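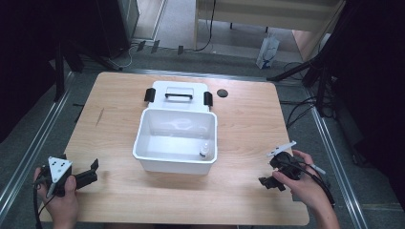 I've been coaching tumbling for long enough that I thought a gym open day couldn't surprise me, but Kurkesow had a go at it! It's the new trampoline and tumbling centre out past the rail yards, and they threw the doors open to any club that cared to drive over, so we filled two vans with kids and went. My packing had been a shambles that morning. At one stage all I had ready was a white plastic box sitting open on the table with one little bottle in the corner of it, and that was meant to be the club's first aid kit. (I filled it. Tape, cold packs, the lot. Parents, please relax.)

Kurkesow used to be a cold store, and you can still tell from the doors. The ceiling is wonderfully high, so the trampolines aren't tucked under a beam the way ours are. There are eight of them down the left side, all at floor level with proper matting between, and then the tumbling track runs the full length of the right side into a pit. The kids went quiet when they saw the pit. Then they went extremely loud.

Domenica Widmer runs the place and she took the coaches around while her staff warmed everybody up. She's very good company and walks faster than I do, so half my notes were written on the move. The building is 3,000 square metres all up, counting the upstairs viewing area and a change room with hooks at a height small children can reach. I asked her about the track and got a long and very happy answer about rod floors. They looked at two suppliers, Mivano and Kuster, and went with Kuster because the end sections could be swapped without pulling up the whole run. I had a bounce on it myself once the juniors were at lunch. One round-off, no witnesses I'd trust, and a sore calf the next day, but gosh it's a lovely surface. It gives you the push a little later than our old one does, and I noticed several of our girls rushing their whips until they got used to it.

After lunch there was a friendly session, with no scores read out and a sticker for everyone. Our Level 7 group did their passes in front of what felt like every tumbling family in the province, and they held their landings better than they've done at home since spring. A boy from the Cuson club did a double back that had the whole viewing area on its feet. He's tiny! His coach told me he'd been working on it into the pit all winter and this was his first go with a mat on top.

Grumbles, to be fair about it. Parking was hopeless and we ended up on the grass behind a row of trailers. The canteen ran out of everything except cheese buns by noon. And the music was far too loud at the track end, so I spent most of the afternoon coaching by hand signals. I mentioned that one to Domenica and she wrote it on her arm.

They're planning to rent out track time to visiting clubs in the evenings, and I've put our name down. It's almost 2 hours in the van each way, so we're looking at once a month at most, probably with the older kids first. If your child is keen, let me know at training, and please tell me if you can drive. Also, somebody left a purple water bottle and one grip in the second van. They're on my desk.

Contact the club office | Copyright 2018, all rights reserved | Back to top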